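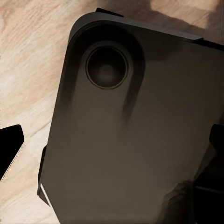
Spring Walk-Through Checklist for the Cabin, With My Comments

I've been doing this walk-through every May for long enough that the list has grown hair. My sister-in-law asked for a copy for her own place over at Laver, so I typed it all up, comments included. If you have an old seasonal cabin on posts, with a well and a wood stove, most of it should fit. If you have a nice new place with a slab and city water, skip ahead to the smoke alarms and go enjoy your weekend!

Last done: Thursday, May 10, 2018. Cabin at Stidum, north side of the lake, closed up since October.

OUTSIDE, BEFORE UNLOCKING

1. Walk all the way around once with your hands in your pockets. OK.
I mean it about the pockets. If I pick up one branch I'm picking up branches until lunch and I never look at the roof.

2. Roof, from the ground, with binoculars. OK, one note.
Shingles all lying flat. The flashing on the uphill side of the chimney has a lifted corner, maybe the width of my thumb. I've put it on the list for a dry day. Moss is back on the north slope (it's always back).

3. Gutters and downspouts. FIXED.
Full of pine needles, same as ever. The back downspout had come off its elbow and was dumping right next to a post, so I screwed it back on and added a second strap.

4. Posts and footings. WATCH.
Poke every post at ground level with a screwdriver. All solid except the southeast one, where the tip goes in a little more than I'd like. It went in the same amount last year, so I'm calling it a watch and not an emergency. If it's worse next spring I'll call Gashi, the outfit that jacked up my neighbor's porch, and quit kidding myself.

5. Trees leaning toward anything. WATCH.
There's a dead birch behind the shed. It would miss the cabin. It would not miss the shed.

6. Steps and handrail. FAIL, then FIXED.
The bottom tread had a soft spot and the rail wiggled. New tread cut from the lumber under the porch, two new lag screws in the rail. Go up and down it carrying something heavy before you check this one off!

7. Propane tank, line and regulator. OK.
Soapy water on every fitting with the valve open. No bubbles. I keep a dish soap bottle in the shed just for this so I don't have to go hunting.

INSIDE, POWER STILL OFF

8. Open the windows and smell. OK.
Musty but not mousey. You learn the difference.

9. Mouse signs. SOME.
Droppings in the drawer under the stove and in the hall closet. Spray them down with disinfectant, let it soak, wipe up with paper towels, wear gloves and a mask. Please don't sweep or vacuum them dry. I did for years and I shudder thinking about it.

10. Ceilings and the corners of the upstairs room. OK.
The old brown ring over the bunk is the same size. I traced it in pencil a few years back, best idea I ever had for this list.

11. Wood stove and chimney. FIXED, one part on order.
Brushed the pipe from the top down and got most of a coffee can of creosote. The door gasket has gone flat along the hinge side. I did the dollar bill test (shut the door on a bill and tug) and it slid right out. Rope gasket ordered from Raner, and no fires until it's in.

12. Extinguishers. ONE FAIL.
Kitchen one has its needle in the green. The one by the back door is in the red, so out it goes. Also check that yours is hanging where you could grab it with the stove burning. Mine used to hang over the stove, which tells you how much thought I'd put into it.

POWER ON

13. Main breaker first, then one breaker at a time. OK.
Stand there a minute between each one and listen. If anything buzzes or smells warm, shut it off and get an electrician.

14. Outlets near water. OK.
Press test, press reset, on each GFCI. The bathroom one is stiff, but it tripped like it should.

15. Baseboard heaters. OK.
Vacuum the fins first, pull the curtains and beds well away, then turn them up. A bit of a dusty smell at first is normal.

16. Smoke and carbon monoxide alarms. ONE REPLACED.
New batteries in everything. Then turn each one over and read the date on the back, because they do get too old to trust. The upstairs smoke alarm was past its date and I'd been faithfully feeding it batteries the whole time.

WATER

17. Close every drain and faucet before starting the pump. OK.
I skipped this one exactly one time. The water heater drain was open and I mopped until dark.

18. Fill the water heater completely before switching it on. OK.
Run a hot tap until it stops spitting air. Turn on a dry electric heater and you'll be buying an element.

19. Under every sink with a flashlight. FIXED.
Slow drip at the kitchen trap. Hand-tightened the nut and put a dry paper towel under it overnight. Dry in the morning.

20. Water test. SENT.
Nobody drinks from the tap until the results come back. We bring jugs.

DOWN AT THE WATER

21. Dock boards and bolts. TWO BOARDS SOFT.
Marked them with orange paint so everybody steps over. Boards are cut, I just ran out of daylight.

22. Life jackets. ONE FAIL.
Tug every strap, squeeze the foam, look at the sizes against the actual kids, who keep growing. One buckle is cracked, and that jacket is in the trash with the straps cut so it doesn't sneak back out.

STILL OPEN

Chimney flashing. Stove gasket. New extinguisher for the back door. Two dock boards. Water results. The birch, before it gets its own ideas about the shed.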